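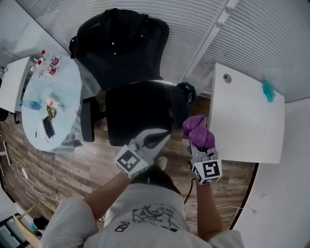

Let the planner be boring

I have spent most of my working life on software that tells arms and fingers where to go, and I have never enjoyed it more than I do now. What changed my mood is small. We stopped guessing what a hand was doing and began writing it down properly, with a printed square marker on a white cube, mounted on every hand-held gripper. A person picks up a crumpled cloth, we recover where both grippers were at each moment, and a policy has something real to learn from.

My claim is that the tooling around that recording deserves more of our love than the model at the end of it. I know how this sounds. Models get the talks and the posters. But at Malano, where I write the replay tools, the best week we had last year came from fixing clocks. The left and right streams had drifted apart by a few frames, and our planner had been learning a two-handed motion that no person had ever made! Once both streams shared a clock, the same network, same weights to start from, same 200 demonstrations, stopped reaching early with its right side. We changed 4 lines of code and I was grinning all afternoon.

Cloth is where this gets really fun. A rigid box has a pose, six numbers, and you can plan against it all day. A bunched-up cloth has no pose worth the name. Perception people (I used to be one) will offer you a mesh, or a field of keypoints, and these are lovely things to look at, but by the time the mesh settles the fabric has folded over on itself again. 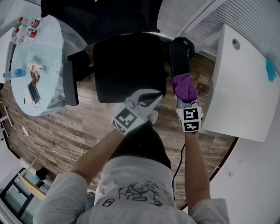
So I would much prefer a system that tracks the grippers very well and the cloth only loosely, and lets the controller correct as it goes. Ruverex, our in-house controller, replans 10 times a second and forgets nearly everything in between. It is the dullest planner I have ever worked on and I adore it. When a corner slips, it doesn't have a grand theory of the corner to defend, it just looks again.

There's a fair objection here. Loose tracking means you can't easily say why a run failed, and a friend on the Lubis side argues that a planner with no model of the fabric can't be debugged at all. I think that puts the burden in the wrong place. Give me a viewer that scrubs both wrists, the gripper openings and the video on one timeline, and I can usually find the bad moment before my coffee is gone. Bodemico, the viewer we use, began as a weekend script and still has an ugly color scheme, and I would keep it over any of our last three network designs.

What I'd love to see next is people publishing their replay tools with the same pride they publish their results. Put in the clock code, the marker calibration, the script that throws out a recording when a marker goes missing for too long. I'll read every line of it, and I'll probably send patches.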